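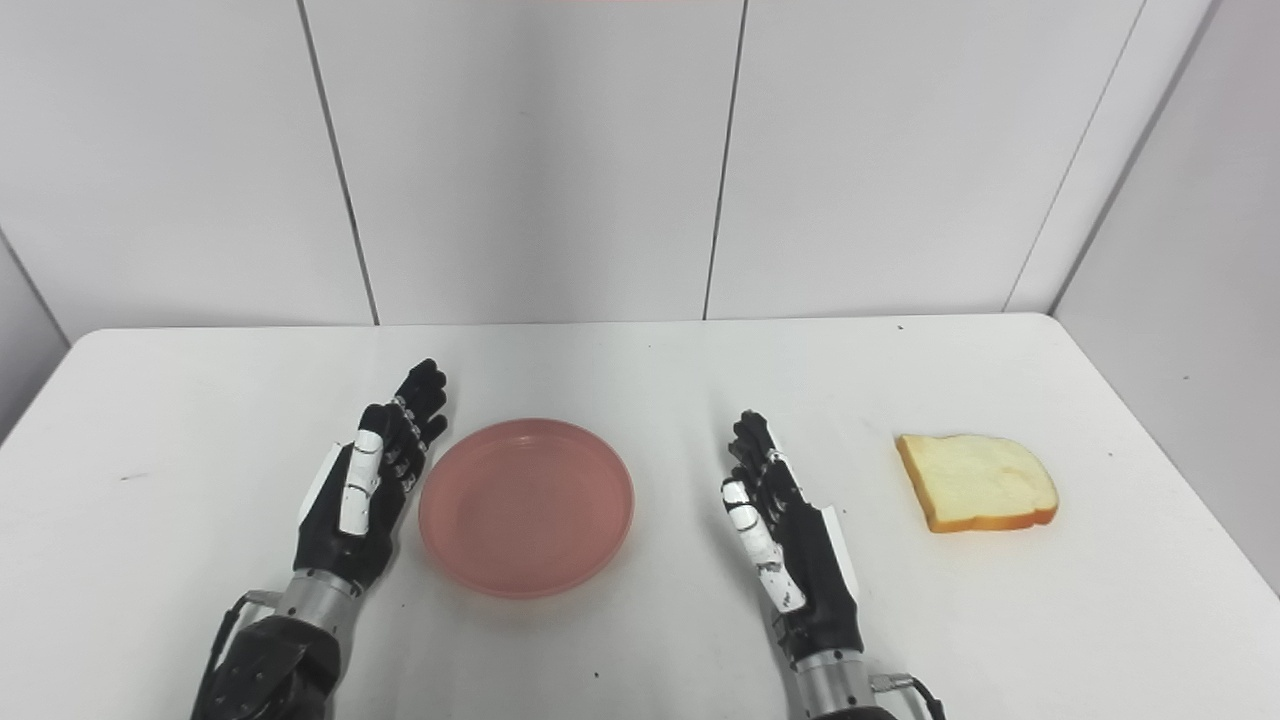 Pink plate, white table, one plain slice with the round top up. Bread bench, July.

July, started writing at 4:40 in the afternoon with a cup of tea going cold next to me

Long entry, sorry to whoever has to read this back in the fall (probably me). I wanted to get down everything about the white loaf and the plates while it's still in my head, as last month I left it until the next morning and ended up with half a page and a drawing of a crust that Grethe took for a map.

We are still on the sandwich loaf, the plain white one with the rounded top, and still on the question of what a slice does when you leave it lying on a plate for the length of an ordinary breakfast. You know how it goes at home: you put the bread down, somebody calls, you come back and the underside has gone a little tacky, or the top has gone leathery, and it butters badly either way. I'm fond of this problem. It's small and everyone who comes by the bench has an opinion on it.

The dough was the same as the last two bakes. 500 g of flour for the test loaf, 50 g of butter, milk and water half and half, and the salt where Osian had it, because I couldn't talk him down. I thought it felt slacker than before when I turned it out, and Vinh said the same without my asking, so we gave it one more fold and left it by the window. It came up beautifully! I really was pleased with it. The top rounded over evenly for once, with none of that lopsided shoulder we had when the tin sat too close to the back of the oven.

Color is better too. The crust on the photographed slice came out a golden orange, and the crumb is a pale creamy yellow, a shade I like a lot and which I'd put down to the butter. Yuto thinks it's the flour. He may be right, we opened a new sack of the Hollenstein for this one and I forgot to write down which day we finished the old sack. Please, everybody, put a line on the sack with the marker. The marker is on the string now.

The plate. We have been borrowing whatever was in the cupboard, which meant that every time I compared two slices I was also comparing two plates, and Vinzenz was quite right to grumble about it. So from here on the shallow pink one is the bench plate. It's the salmon-colored one that lets a bit of light through, round, with a raised rim. I like it for three reasons that have nothing to do with science: it's easy to find, it wipes clean in a second, and pale crumbs show up on it when you tilt it to the light. The rim did worry me a little. I had an idea that a rim would hold damp air around the bottom of the slice, and I still half believe it, but I have nothing to show for it yet apart from the idea.

Grethe asked why the comparison slice goes straight on the table with nothing under it. Well, that is the comparison. One slice on the plate and its neighbor from the loaf on the white tabletop, same time, same draft from the door. I lay the bare one well over to the right so nobody mixes them up, and I leave it at whatever angle it lands, since squaring it up means handling it, and the corners on this loaf are tender enough to take a thumbprint. Don't press the middle to see if it's fresh! I know it's tempting. Osian.

Weights, and these are the two I promised to copy out neatly. The big loaf (the long tin, scaled up from the test recipe) was 1,652 g as dough in the tin. The test loaf on its own, baked and cooled, trimmed of both heels, plus the board it was sitting on, came to 1,204 g, and I've only just noticed that I never weighed the board. It's the beech one with the burn mark. I'll weigh it when it's out of the sink and pencil the number in here:

board = 

What I got from feeling the undersides, eyes shut, with Vinh handing me slices so that I didn't know which was which: I picked the plated one as softer, twice, and then got it the wrong way round on the third go. Vinh had a turn and couldn't tell them apart at all. So there may be a difference or there may be a person hoping for a difference. We should do it again with Grethe, who claims not to care about bread and would make a very fair judge.

Slicing. The Jinus knife is due for sharpening. It's fine on the crust and then drags once it's into the crumb, so the slices come off a touch thicker at the bottom than at the top. I turned the loaf on its side for the last few and that helped. Vinzenz says to wait until the loaf is stone cold, and I say I did wait, and he says I didn't, and we left it there.

Table notes, for anyone setting up: the white top marks less than I expected, but butter leaves a film you can't see until the light comes in low from the side. Warm water and a drop of soap, then a dry cloth, then leave it a few minutes. If you put a slice down while the top is still damp you've spoiled the comparison before you've begun. I did precisely that this morning and had to eat the evidence (with the Stutesance apricot jam, which Yuto brought in, and which is very good and nearly gone).

Also tried half a slice with the crust cut off, mostly out of curiosity. It curled sooner than the whole one, at least to my eye. Worth doing properly with a ruler under the edge.

To do, in no special order:
Weigh the beech board.
Ask Grukis whether they have a second pink plate the same size, and a flat one with no rim if such a thing exists.
Knife to be sharpened, and somebody other than me to take it.
Bake again with the end of the old flour if Yuto finds any at the back of the shelf.
Blind test with Grethe, four slices, plates shuffled by Vinh.
Butter out of the fridge an hour ahead, I keep forgetting.

The rest of the loaf is in the bread bin, wrapped in the blue cloth. Help yourselves to it, but leave me the heel, I'm making breadcrumbs.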